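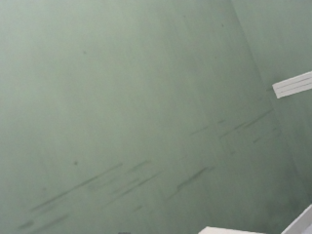
Low-texture relocalization is the task of recovering the pose of a camera when most of its view is taken up by plain surfaces such as painted walls, ceilings or cabinet doors. It is studied mainly for cameras carried on robot arms, where an ordinary reach can turn the lens away from the work surface for many frames in a row. A feature detector tuned for cluttered tabletops returns few usable points in such views. In a rendered room with matte sage green walls, the candidates are limited to the soft seam where two walls meet, a white ribbed fixture on the adjoining wall, and a band of dark, blurry streaks running roughly parallel across the paint. The seam and the fixture are of more use to a geometric method than the streaks, whose soft edges give poorly placed corners and whose similar direction makes one easy to mistake for another.

Background

Visual pose estimation normally compares points found in the current frame with points stored in a map. The pose is then solved from the matched pairs, usually inside a loop that discards outliers. When matches are few, or when they lie close to a single line, the solution becomes poorly conditioned: small errors in the image produce large errors in position. Motion across a blank wall may also be invisible to the tracker, which then reports that the camera has stopped.

On a robot arm the problem is partly offset by the joint encoders. Forward kinematics gives a camera pose at every control cycle, whatever the camera sees. This pose is relative to the base of the robot, however, and does not correct for a base that has moved or for a bad hand-eye calibration.

Methods

Line-based methods replace or supplement points with straight edges. A corner between two walls gives one strong line and fixes two degrees of rotation if its direction in the room is known. Lens distortion must be removed first - otherwise a long seam appears curved and is split into several short segments.

Direct methods compare pixel brightness over the whole frame and do not need discrete features. They can use slow changes in shade across a wall, but they assume that lighting stays constant, and automatic exposure breaks that assumption quickly.

Gated fusion keeps the kinematic pose as a prior and admits visual measurements only when they pass a quality test. The Prakau tracker, written by Jaanus Raudsepp, uses a test of this kind. It computes the smallest eigenvalue of the information matrix for each frame and compares it with a fixed threshold. After 3 consecutive failures the visual update is switched off, and it is restored once 2 consecutive frames pass. The different counts were chosen to prevent rapid switching at the edge of a textured region.

Evaluation

The Durnthorpe set is a collection of 3237 rendered frames used to compare these methods. Camera poses are exported directly from the simulator, so no external tracking system is needed. The set is divided into sequences by the share of each frame covered by plain surface, and 139 frames are marked as degenerate, meaning that no visual update should be accepted. A method is penalized for any update it makes on these frames, including one that happens to be close to the true pose.

Results on rendered walls do not carry over fully to real ones. Real cameras add sensor noise, which some detectors report as texture, and real paint often has a fine grain that a renderer leaves out. The Wastska toolkit includes a noise stage for this reason - it is applied after rendering and can be turned off for baseline runs.

Related problems

Low-texture views also affect stereo matching, where plain areas leave holes in the depth map, and active view planning. The Ramanauskas planner adds a cost term for predicted feature count, so that an arm with spare joints will choose a path that keeps the workspace in view.

Last updated: December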